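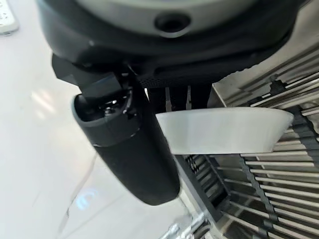

Indoors at Kutham. Photo: supplied

The piano tuner who covers Kutham and the country north of it has not tuned a piano in three weeks. When we spoke by phone on 4/10/20 she had put her tools away in the hall closet and was catching up on her billing.

"I've never had this long off," she said. "I had my knee done a few years ago and I was back at it before I should have been. I keep hearing the fridge and thinking what note it is."

She asked that her name be left out. Most of her customers have it on the fridge already, she said, and she isn't taking new ones. What she wanted to talk about was the pianos, and what people do to them without meaning to.

She started late. She was working in the office of a feed supplier and had a piano at home that nobody in the area would drive out to tune. The man who used to do it had retired to the coast. She bought a tuning lever and a set of mutes by mail order, and spent a winter making her own piano worse.

"I broke a string the first week. I thought the whole thing had exploded. I sat on the stairs for a while and then I called the man on the coast and he laughed and told me what size wire to order."

He went on answering her calls for a year and a half. Later she took a proper course, away from home, and stayed in a basement room in the city while she did it. She came back and put a card up in the grocery store. The first call was from a church.

Church pianos, she said, get the worst of it. The heat goes on Saturday night and off after lunch on Sunday, and in January that can mean a piano going from near freezing to shirt-sleeve weather once a week. The soundboard is a big thin sheet of wood. It takes on moisture and swells, it dries out and shrinks, and the strings go sharp and flat along with it.

"People think it's the playing that puts it out. A heavy player will do some of that. Mostly it's the furnace."

Her standard advice is dull, she said, and she gives it anyway. Keep the piano off the heat vent. Keep it out of direct sun. Buy a cheap humidity gauge and look at it now and then. If the number swings a lot between summer and winter, get a humidifier for the room before spending money on the piano. She would like people to tune twice a year and is happy if they manage once.

The longest drive she makes is to Irnine, 82 kilometres each way, where she has enough regulars to fill two days in spring and two in fall. She stays over at a motel and eats supper in the car if the weather is decent. The spring trip would have been this week.

"They've all been good about it. One lady said she'd just play the black notes until I got there."

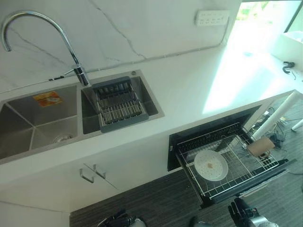 A reader in Irnine had sent us a question ahead of the interview, wanting to know whether a piano left alone for ten years could be brought back in one visit, or whether it was kinder to leave it be.

The tuner said she gets that one a lot, usually from someone who has been left a piano by a parent. The answer depends on how far it has dropped. If it is only a little flat, one long visit will do. If it has gone down a good way, she has to pull the whole thing up roughly first and then tune it properly, and it will slide back some over the next month or two as the new tension settles in. She books a second visit before she leaves.

"I tell them up front it's two bills. If they only want to pay one I'd sooner tune it to itself, a bit low, and leave it there. It'll sound fine as long as they don't want to play along with a record."

What stops her is loose pins. The strings are wound on steel pins driven into a block of hardwood, and if that block has cracked or dried out the pins won't hold. She can feel it in the lever on the first one or two. Sometimes oversized pins will fix it. On an old upright the work can cost several times what the piano would sell for, and she says so.

"I've had people cry. It was their mum's. I don't tell them to get rid of it. I say it can be a nice piece of furniture and you can put the photos on it. But I won't charge them for a tuning that'll be gone by supper."

The pianos she likes best are plain ones. She has a soft spot for the Dorano uprights, which she says turn up in farmhouses along the Long road more than anywhere else. She assumes that some travelling salesman had a good summer there. They are heavy and the cases are nothing to look at, but the blocks are sound. The one she looks after most often is 94 years old and still holds a tuning from one fall to the next.

"The action rattles and there's a moth problem in the felts. I wouldn't swap it for most of the new ones."

She was less keen on being asked about apps. She uses an electronic device herself for the first octave she sets, then turns it off and goes by ear. Customers have started to check her work on their phones while she is still packing up, and she doesn't mind, though she wishes they would wait until she was out the door. Every piano is slightly out of tune by design, she said. The octaves have to be stretched a bit wide for it to sound right, and a basic phone app will mark those notes as wrong.

One job each year has nothing to do with pianos. A small early music group that rehearses outside Kutham owns a harpsichord, and she tunes it at 415, the lower pitch that such groups commonly use. It takes her an hour and she has to do it again before the concert. Harpsichords drift if somebody opens a window.

"They're lovely people and they always feed me. I come out of there and for the rest of the day every piano sounds like it's shouting."
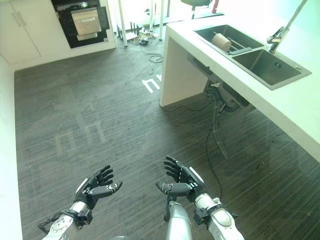
Placing a piano in a house is the thing she is asked about least and would most like to be asked about. Movers put it where it fits, which tends to be the wall nearest the door, and it stays there until the house is sold. She used to say an inside wall and leave it at that. With newer insulated houses the outside wall matters less than it did, and she now looks down first. Carpet and underlay take a lot of the brightness off an upright. A hard surface like the dark grey striped flooring in the picture, with its fine wood-grain lines, will throw more of it back into the room, and a piano that sounded mellow in the store can come across as harsh when it gets home. She suggests a rug under and in front of it before anyone asks her to soften the hammers. A rug can be rolled up again.

Casters are another matter. The small wheels on an upright carry a great deal of weight on a tiny patch of floor, and she has seen them press dents into softwood boards that never came out. Caster cups cost very little. She keeps a few sets in the van and hands them over when she sees a need.

She also finds things. Pencils are the most common, then coins, then the small plastic animals that children post through the gap above the keys. A stuck key is usually one of those. She once pulled out a wedding invitation for a marriage that, according to the owner, had not lasted as long as the invitation had. She returns everything except mouse nests.

Mice are the part of the job she could do without. They like the space under the keys, which is warm and full of felt, and what they leave behind rusts the metal. In one farmhouse she lifted the fallboard and eight of them left at once in different directions. The customer's cat, she said, did not get up.

Asked what she will do when visits start again, she said she had a list on paper and would begin at the top of it. The churches can wait a while with no one in them. The teachers will go first, as their pianos get played all day and several of them are now giving lessons over a video call, where a sour note comes through worse than it does in the room.

Her own piano, the one with the broken string, is still in her front room. She had not tuned it either. She had the time, she said, and had thought about it on Tuesday, and then went out and cleaned the eavestroughs.

Her advice for anyone stuck at home with a piano that has gone off a little was to play it anyway and keep the lid closed at night. If a key sticks, don't spray anything on it. If you drop something inside, leave it there and write down what it was.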